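4 Setting up a tournament

This section covers the creation of a knockout or group tournament in Galer. Team lists must be loaded before you begin (see section 3). The screens shown on the club edition differ slightly in layout, but the field names are the same.

4.1 Before you start

Check the following:

- The competition year has been opened under Seasons.
- Each team has a short name of no more than six characters. Longer names are shortened on the printed draw.
- At least one ground is marked Active.
- You are signed in as Organiser. Scorers can view a tournament but cannot create one.

4.2 Creating the tournament

1. Open Competitions and select New.

2. Enter a title. The title appears on every fixture sheet and cannot be changed after the draw has been published.

3. Choose a format. Groups then knockout is the default. Straight knockout skips section 4.3.

4. Set the match length. For youth football enter 35 minutes a half, or the figure given in your league rules. Half-time is entered separately.

5. Select Save draft. The tournament is listed in grey until the draw is made.

Note: A draft can be copied. Copying keeps the format and match length but clears the teams, grounds and dates.

4.3 Setting up the groups

1. Open the draft and select Groups.

2. Set the group size. The default is 4. If the number of teams does not divide evenly, Galer adds a bye to the last group.

3. Place the seeded teams. Drag each one to the top line of a group, or select Seed by ranking to use the table from the previous season.

4. Select Draw remaining. Unseeded teams are placed at random. Teams from the same club are kept apart where the group count allows it.

5. Check the result. A draw can be repeated until it is published.

Caution: Publishing sends the draw to all team contacts at once. There is no recall. Corrections after this point are sent as a second message.

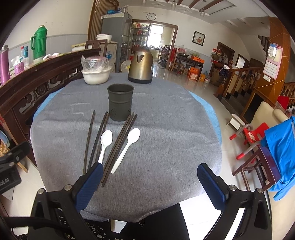

4.4 Tie-break rules

Teams level on points are separated in the order shown under Rules > Ties. The order supplied is:

1. Goal difference
2. Goals scored
3. Result between the teams concerned
4. Drawing of lots

To change the order, select a line and use the arrows. Drawing of lots is fixed in last place. If three teams are level, the result between them is worked out as a small table of its own, using only their matches against each other.

Note: A change made after the first result has been entered applies to the whole tournament, including groups already finished. The tables are rebuilt straight away.

4.5 Fixture dates and grounds

1. Select Schedule and enter the first match day in full, for example Tue 9 August.

2. Set the rest period between matches. The smallest value accepted is 6 hours.

3. Assign a ground to each group, or leave the field at Any. Grounds with a crowd limit (900, for instance) show the limit beside the name.

4. Select Build. Clashes are marked in red and must be cleared before the schedule can be saved.

Knockout matches are listed as Winner Group A, Runner-up Group B and so on until the last group result is confirmed. For entering results, see section 5.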